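Chapter 7
Keeping Food Cold: How the Household Icebox Changed the Way We Eat

In this chapter you will read about:
How families stored food before there was any way to make cold at home
The ice trade and the people who worked in it
What happened to shopping, cooking, and leftovers once a cold box stood in the kitchen
How to read a household account book as a source

Key terms: larder, springhouse, icehouse, icebox, drip pan, perishable

If you have a refrigerator at home, you probably opened it this morning without giving it a thought. You may have stood there for a while with the door open, looking for something to eat and letting the cold air roll out over your feet, until somebody told you to shut it. I was told to shut it a great many times as a child, and I have said it a great many times since. It is such an ordinary part of the day that we have to work a little to imagine a kitchen without one, and that work is what I would like us to do together in the next few pages.

Think first about milk. Fresh milk left out on a warm afternoon will begin to turn before the next morning. A family with one cow might have more milk than it could drink on any given day and still have none that was fit to drink two days later. So the milk became something else. It became butter, which was salted, and cheese, which could sit on a shelf for months, and buttermilk, which went into biscuits. Much of what we think of as good old country cooking began as a way of getting ahead of the clock. The same is true of ham, pickles, jam, dried apples, smoked fish, and sauerkraut. People did come to love the taste of these things (I certainly do), but the taste came along with the keeping.

Where the food was put mattered as much as how it was treated. The larder was a small room or a deep cupboard, usually on the north side of the house where the sun seldom reached, with a stone or slate shelf and a screened opening to let the air move. Farms with a spring nearby often had a springhouse, a low stone building set right over the running water. Crocks of butter and cans of milk stood in the stream up to their necks. On a July day a springhouse could be the pleasantest spot on the whole farm, and more than one diary mentions children being sent down for the cream and taking a very long time to come back with it.

None of this was cold as you and I would mean it. It was cool, and cool bought a family a day or two. For real cold, you had to wait for winter, and then you had to find a way of saving the winter up.

Saving up the winter

The town of Damlow, which we will visit several times in this chapter, sat beside a long, shallow pond that froze hard in most years. Once the ice was thick enough to hold a team of horses, the work began. Men scraped off the snow, marked the surface into a grid with a horse-drawn cutter, and sawed along the lines. The blocks were floated down an open channel to the shore, pushed along with pike poles, and hauled up a ramp into the icehouse. There they were stacked close together and packed on every side with sawdust from the mill at Bament, a few miles upriver.

Sawdust deserves a word of praise, I think. It cost next to nothing, the mills were glad to be rid of it, and it held tiny pockets of air that slowed the heat on its way in. A well-packed icehouse could carry its blocks from January clear through to the end of the following summer. There would be losses, of course. The outer blocks shrank and the ones at the bottom froze together and had to be pried apart with bars. But a dealer who had packed his house carefully would still have ice to sell in the hottest weeks, when everybody wanted it most.

The surviving ledger of the Damlow icehouse lists 563 customers in its best year. Some of them were hotels, butchers, and the creamery at Zepeda, which took ice by the wagonload. Most were ordinary households, and they bought it in small blocks a few times a week. A card in the front window told the driver how much to leave. He would chip a block to size on the back of the wagon, lift it with tongs onto the leather pad on his shoulder, and carry it straight through the kitchen door. If you ever talk with someone very old who grew up in town, ask about the ice wagon. You will likely hear about running behind it barefoot to catch the chips.

The box in the kitchen

The icebox itself was a plain enough piece of furniture. From the outside it looked like a cupboard or a small wardrobe, often of oak, with heavy hinges and latches that pulled the doors tight. Inside, the walls were lined with zinc or tin, and the space between the lining and the wood was stuffed with cork, felt, charcoal, or more of that good sawdust. The ice went in at the top. Cold air is heavier than warm air, so it sank down past the shelves, picked up a little warmth from the food, and rose again to be cooled.

For this to work, the air had to be able to move. Shelves were made of wire or had openings cut through them, and the booklets that came with the boxes begged people not to line them with paper or crowd them with platters. The maker Clutach printed its advice on a card tacked inside the door: milk and butter on the lowest shelf, where it was coldest; meat beside them; fruit and anything with a strong smell up near the ice, so that the air would pass over it last. We still follow a version of this today when we keep the raw chicken on the bottom shelf, though now we do it mainly so that nothing drips on the salad. 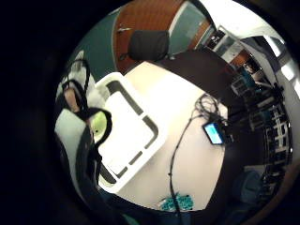

Then there was the water. As the ice melted, the water ran down a pipe and into a pan on the floor beneath the box, and the pan had to be emptied every day, and in August sometimes twice a day. It was a job handed to children, and children forgot it. I doubt there was a household in Damlow that had not come down to breakfast at least once to a puddle spreading across the kitchen floor. Some families drilled a hole through the floorboards and let the pipe drain into the cellar, which settled the matter until the cellar began to smell.

For all its bother, the box changed the daily round. A cook who had gone to the butcher every morning could now go every second or third. Sunday's roast could be Monday's hash without anyone worrying over it. Lettuce, berries, and fresh fish began to turn up on tables far from where they were grown or caught. Recipe books started to include whole sections on chilled puddings, molded salads, and what to do with cold meat. The word "leftovers," so far as anyone can tell, came into common use in this same stretch of years, and it is pleasant to think that people needed a word for something they had not had much of before.

Not every family shared in this at the same time. An icebox cost money, and so did the ice, week after week. Farm families beyond the wagon's route went on using the springhouse, and poorer families in town often bought a small piece of ice for a weekend or a sick child and did without it otherwise. When you read that "people" began to do something in a certain period, it is always a good habit to stop and ask which people, and how many of their neighbors were still doing it the old way.

Looking at a source: a household account book

The lines below come from an account book kept by a Damlow family through one May. Read them over slowly before you go on.

Ice, 19 cents
Butter, 2 pounds
Soup bone
Paid for new drip pan
Ice, 19 cents
Cream for the church supper
Ice, none, wagon did not come

An account book was never meant for us. The person who kept it wanted to know where the money had gone, and wrote down just enough to remember by. That leaves gaps, and we have to be careful about how we fill them. We can see that ice was bought more than once and at the same price. We can't see how large the block was, or what the family did on the day the wagon failed to come. Keep a list of such gaps as you read, because we will come back to them when we compare this book with the icehouse ledger in the next section.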